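Picture book

A picture book is a book, usually for young children, in which drawings carry as much of the content as the words. Most run to 32 pages, a count set by the way large printed sheets are folded and cut.

Construction

The cover of a hardback picture book is made from two stiff boards wrapped in printed paper. Endpapers glued to the inside of each board hold the block of pages in place. Paperback editions use a single heavy sheet for the cover – typically stapled or glued at the spine. Cover stock is heavier than page stock, commonly more than 200 grams per square meter. White backgrounds with one large subject, such as a fruit or an animal, are common in titles for the youngest readers.
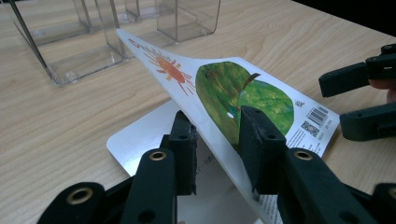
Wear and repair

Damage is concentrated at the hinge, where the cover bends each time the book is opened. The Flekcombe library service examined 435 returned picture books and recorded hinge damage in most of them. Loose hinges are treated with a thin line of PVA adhesive, and the book is pressed under weight for 6 hours. Torn pages are mended with Japanese tissue – clear household tape yellows and leaves a residue.

See also
Board book
Bookbinding
Endpaper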